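Teaching by Example, One Desk at a Time

April 2, 2020
By the Vedance staff

The data group at Ivard has spent most of its time since September on a job that sounds dull on paper: getting a robot arm to handle the things people leave on a desk. The group's lead agreed to talk about it on the condition that we use no names, hers included. She said the work is shared evenly and she would like it to be written up that way.

We met her next to one of the tables where the examples are recorded.
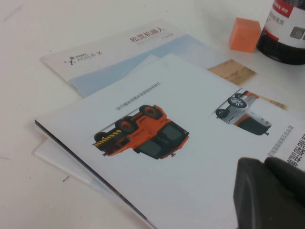
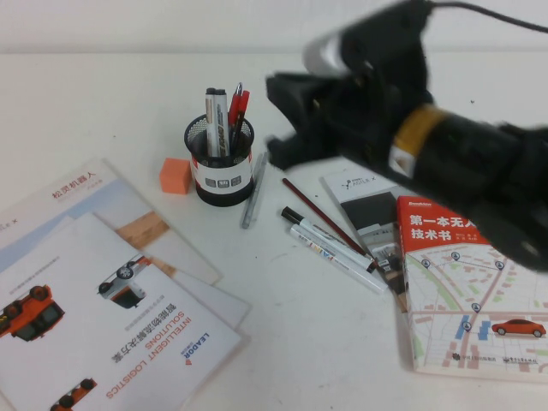

The project is called Serka inside the company. Its goal is a model that can be shown a cluttered tabletop and put it in order. To get there, the group records a person guiding the arm through the task, saves the camera views along with the motion of the arm, and does it again with the objects moved.

"People ask how many we need, and I don't have a good answer," she said. "We planned on 800 for the first round. We have 588 that I would train on."

The difference is mostly recordings that were thrown out. Some were dropped when the arm hesitated too long in one spot. Others went when the operator corrected a grasp in a way the group did not want copied.

"The model doesn't know what a mistake is," she said. "If you reach for something, miss it, and go back, it may learn that missing is the first step. We do keep some recoveries, but we keep them on purpose and we tag them."

Paper has been the hardest material. A block has sides to close on. A booklet lying flat on a table gives the fingers very little, and a stack of brochures tends to slide apart when the top one is pushed.

"Our first operators all tried to pick up paper the way they would with their own hand," she said. "You slide it to the edge of the table and pinch it. The arm can do that, but the approach angle has to be right. We ended up with 188 recordings of paper alone, and I'd like to double that."

Pens are easier to grip and harder to put away. Getting one into a cup means tilting it, lining it up and letting go at the right height. She said a new operator usually needs a few days before those recordings are usable.

Operators work in blocks of 60 minutes and then switch to labeling. The limit was set after the group compared early and late recordings from the same shift and found that the late ones were faster and sloppier.

"You can see it in the motion," she said. "The path gets short and a little jerky. The person feels fine. They think they're getting good at it."

The table is rearranged between recordings. At first the operators chose the layout themselves, and the results were too neat. The group now uses Abera, a small tool it wrote in-house, which prints a rough layout for the operator to follow. It also calls for overlaps, with one item resting partly on another.

I asked whether the arm can clear a desk by itself yet.

"Parts of one," she said. "It will do a block nearly every time. With a pen it depends how the pen is lying. With books and brochures I wouldn't invite you to watch."

The next round will add a second table with different lighting, and the group plans to bring in operators who have never driven the arm before. She wants their habits in the data too. The labeling guide is being rewritten first, and she expects that to take longer than the recording.

12 shares | 3 comments

Contact the editors | © 2020 Vedance | Back to top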